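Robot à la maison : les règles de base
Mis à jour le 1er octobre 2026

Chez Latavar, nous appliquons ces consignes aux portes, au plan de travail et au transport.

1. Portes
La pince se place à hauteur de la poignée, le bras longe le battant. Force réglée à 40 newtons, pas plus — un levier de porte se fausse vite.
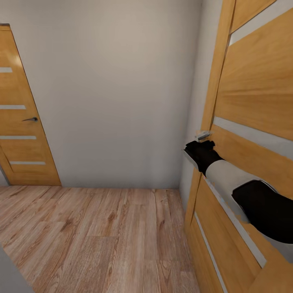

2. Plan de travail
Laissez une zone dégagée entre les doigts et ce qui est rangé contre le fond. Vitesse limitée à 120 mm par seconde près de la vaisselle. Pas de main dans la zone tant que le bras est sous tension. 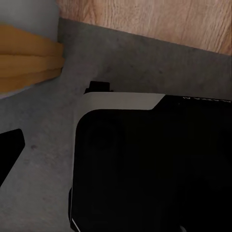
3. Transport à deux bras
Un plateau se tient par les deux côtés, bas et au milieu du passage. Ouvrez la porte en grand avant d'y engager la charge.

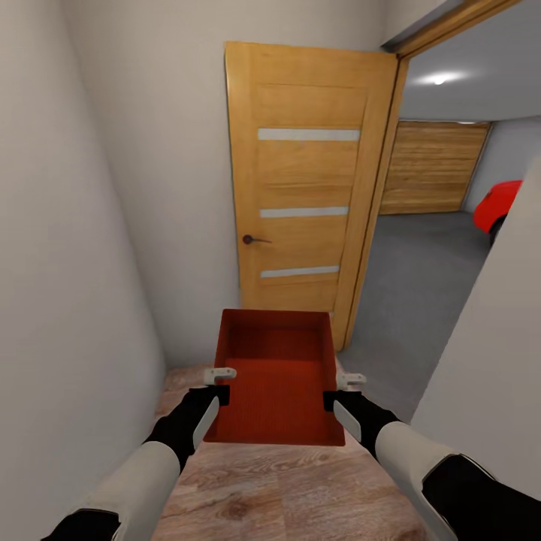

Negin Ranjbar : Je baisserais encore la vitesse au passage du seuil. Chez moi, une barre de sol suffit à faire glisser le contenu.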